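Ticket 2866 — Gethin cell, right gripper lets go of small bottles
Site: Mimadcombe
Opened: 3 January 2024
Priority: low (raised to medium after the third bottle)

Fault: Right gripper closes on cylindrical items, reports a good hold, then loses them on the way to handover. The controller logs code 3077, which the Skivmont manual defines as "grip event". Thanks, Skivmont.

Tried so far:
Power cycled. No change, but we all felt better.
Re-zeroed both arms. Handover point came back within tolerance.
Wiped down the finger faces. Slightly fewer drops.
Checked the wrist cable for snags through full travel. None found.

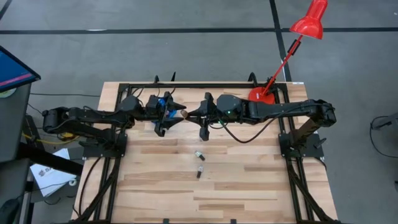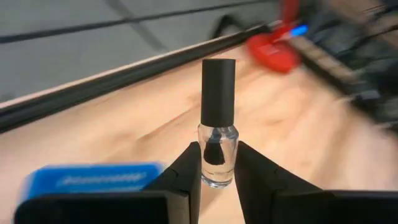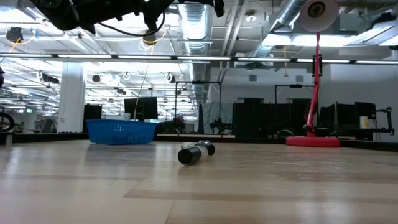 Photos: Mimadcombe cell log, ticket 2866

Update: Found it, probably. The Stikis config had the right gripper's close limit at 43 and the left's at something sensible. Someone copied the profile across from the old fingers and kept the old offset — my initials are on the change, so we'll say no more about it.

Limit corrected and saved as profile 1737. Please don't load anything older, however friendly the file name looks.

Still to do: replace the finger faces on the right side, re-check zero after the swap, and ask Skivmont what a grip event is. Ticket stays open until February, or until they answer, whichever is sooner. My money's on February.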